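The Jovberg open day starts at the parking lot, where you get a sticker with your name on it and a map that shows the restrooms in more detail than the labs. I drove 122 miles from Atport for this, and the first thing I was handed was a safety waiver four pages long. I signed it on the hood of my car.

## The lobby talk

The welcome talk ran 20 minutes and had nearly 170 slides, some of which I'm fairly sure I saw. The main project is called Madanness. It's about getting two-armed machines to handle ordinary things that bruise. The coffee was from an urn and tasted of the urn.

## Fruit, slowly

Upstairs they let us in by groups. I had expected something with sparks. What I got was apples, a wicker basket and a white plate, on brown paper marked off with blue tape by someone in a hurry. Three red apples had the plate to themselves, and a smaller streaky one stood alone near the middle of the table with two grippers hanging over the table, the right one well up in the air. I have been to dinners like this.
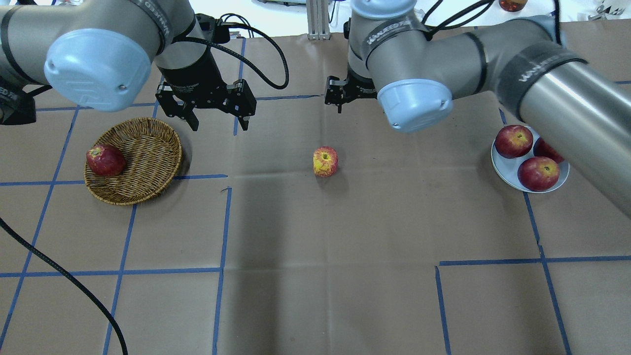

## What the arms do

The arms are big gray tubes with pale blue caps on the joints, and they look built for car doors. Our guide said they try each new routine 239 times before showing it to visitors, and then asked us to stand back anyway.

We were told to watch the fingers. The left gripper had the little yellow-and-red apple between its two black jaws, clear of the paper, while the right one hung open near the plate. A man behind me whispered "come on," as if it were a putt. I'm embarrassed to say I was leaning forward too.
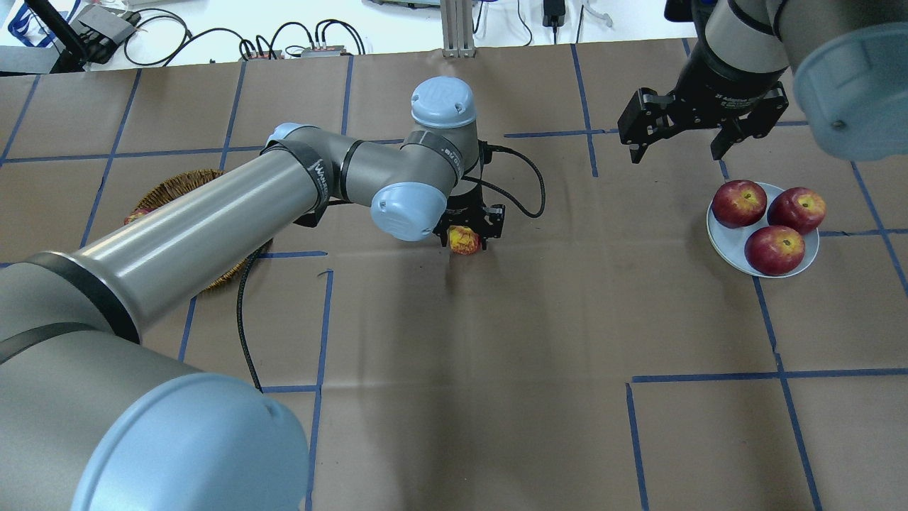 ## Getting there, and lunch

Take the Lu exit and ignore the first Jovberg sign, which leads to a loading dock. Go in the morning; by 2 p.m. the line for upstairs reached the vending machines. The cafeteria does a decent grilled cheese. For dessert there was apple crumble, and I had two.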